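Clear Boxes on a White Table: Small Parts Storage for Home Workspaces
Speaker notes, Prititgate home workshop evenings, Lemville session, July 2020

Before starting

Check that the slides advance from the back of the room. Sample boxes go on the side table. Handout is 2 pages, pass it out at the end or people will read ahead.

Opening

Welcome people. Say what the talk covers: storage for things smaller than your thumb. Screws, beads, fuses, buttons, hooks, spare keys. It does not cover tools or paper.

My own background in one line: I ran the parts counter at Lodhi for 14 years, and most of what I know about boxes I learned there.

Ask for a show of hands. Who has a drawer they avoid opening? Wait for the laugh, then move on.

The table first

People buy boxes before they look at the surface they work on. Go the other way. A plain, pale surface makes small parts easier to find, and it makes the box easier to live with too. Dark wood grain hides a black screw very well.

If your table is dark or patterned, a sheet of white board does the same job. Mine cost less than a sandwich.

Mention dust. A white top shows every speck. Some people hate that. I wipe mine before I tip anything out, and it takes a few seconds with a damp cloth.

Point at the slide: clear container, white top.
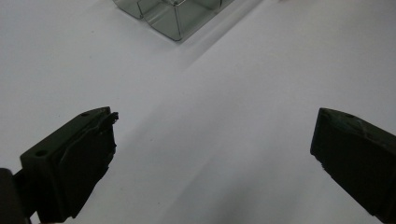

Why clear

A label tells you what was in the box on the day you wrote the label. Clear plastic shows you what is in it now. I still label, but I label the end of the box and keep it short. "Hooks, small." Two words is plenty.

The drawbacks, and say them plainly:
Clear plastic scratches and gets cloudy.
Cheap ones crack at the corners in a cold garage.
Light gets in, so keep anything that fades or yellows somewhere else.

At Lodhi we had 184 bins on the back wall, all solid gray, and new staff took a whole season to learn them. When we changed one section to clear bins, questions about that section mostly stopped. The rest of the wall stayed gray because of the budget.

Pass around the two sample boxes now. Ask people to tip them gently.

Dividers

This is the longest part. Slow down.

A box with a few large compartments suits most homes better than one with lots of tiny ones. Tiny cells look good in the store. Then you need a cell for the odd thing that doesn't fit, and it ends up on the table again.

Look at the height of the divider compared with the lid. If there is a gap, small parts will travel when you carry the box. Test it in the store: close the lid and try to slide a business card over the wall. If the card goes through, so will a washer.

Fixed or movable? Movable dividers are handy while you are still deciding. Once the layout has stayed the same for a few months, fixed ones are less trouble.

Civivix has asked me to mention their exchange shelf, where you can swap boxes that turned out to be the wrong size. It reopens in September. Details are on the handout.

The next slide has a clear box with compartments, on a white surface again. Leave it up for questions.

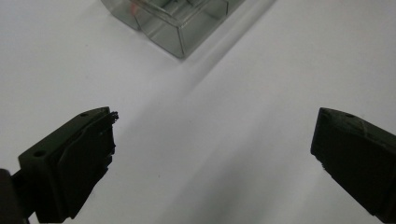 How many compartments should I start with?

Start with two. Put the thing you use most in one and everything related to it in the other, use the box for a month, then decide if you need more walls.

Other questions that usually come up

Stacking: fine if the lids lock. Keep the heavy box at the bottom.
Washing: warm water and dish soap, dry with a soft cloth.
Quantity: I own over 100 boxes. Please don't copy me.

Closing

Hand out the sheets. Collect both sample boxes before people leave. Stack chairs by the door.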